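Cinda Two-Arm Bench Kit

Sold by Basora. Ships in two crates. Table not included.

Overview

The Cinda kit is a pair of table-mounted arms with parallel-linkage grippers, sold together with mounts, cables, a control box and software. It is meant for light handling work: picking up small objects, passing them from one side to the other, and setting them down in or on something else. Most of our customers are teaching labs and small engineering groups who want two arms that already work together, so they can start on the task itself.

The kit can be run by hand with the supplied leader handles, from recorded motions, or from your own code. All three modes use the same control box, and you can switch between them without rewiring.

What's in the kit

Left arm and right arm, with joint covers fitted
Gripper for each arm, black finish
Wrist module and bracket for each arm
Control box with power supply
Leader handles, one pair
Cable set, including a long overhead drop cable
Table clamps and hex keys
Printed setup guide

Grippers

Each gripper opens and closes on a parallel linkage, so the fingers stay square to each other through the full travel. This matters with thin or round objects such as pens, which tend to roll out of fingers that close at an angle. The finger links come off with one of the supplied hex keys. Replacements are stocked under part number 203 and are the same for left and right.

Gripping force is set in software. The default is low enough for paper and thin plastic. Raise it in small steps for heavier items and test each step before saving it to a routine.

Working with light objects

The marker-and-cup routine is loaded on every control box we ship. It needs an ordinary paper cup and any felt marker, and we suggest running it before you try your own parts. Place the cup near the middle of the table, where both arms can reach it.
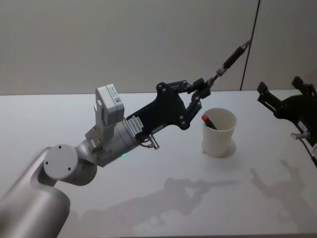
Cinda arms at a white table, with a red-capped marker in a paper cup.

An empty paper cup tips easily. If yours keeps falling over during practice, put a few coins in the bottom. Tia Pearce, who wrote the routine, also recommends approaching from above the rim and opening the fingers fully before backing away. Slow the last part of the motion down first, then speed it up once the placement is repeatable.

A plain, light-colored tabletop works well. Glossy tops can throw reflections into the camera view, and a sheet of matte paper taken to the surface with tape will take care of it.

Setup

Allow an afternoon for the first installation. Clamp the arms before connecting power, and check that neither one can reach a wall, shelf or monitor at full extension. Route cables so they have slack at every joint. The drop cable should hang clear of the working area.

Joint calibration runs from the control box menu and has to be repeated if an arm is moved to a different spot on the table. Gripper calibration is separate. Run it after changing fingers.

Keep people out of reach of the arms while they are powered. The stop button is on a lead so it can sit next to the operator, and it stops both arms together.

Software

The control software runs on a regular desktop computer. Motions can be recorded, trimmed and played back at reduced speed. A scripting interface is included at no extra charge, with sample code for handovers and for placing objects upright. Owners of the older Kamel single arm can open their saved motions, but will need to assign each one to the left or right side.

Warranty and support

The kit is covered for 2 years, parts and labor. Finger links and cables are treated as wear items and are not covered after delivery. Support is by email or phone during business hours. Wayne Bramwell handles setup questions and can arrange a remote session if calibration will not complete.

Ordering

Kits are built to order. Quotes include shipping and the first software update. The Cokell rolling table, predrilled for the Cinda clamps, can be added to the same order and ships separately.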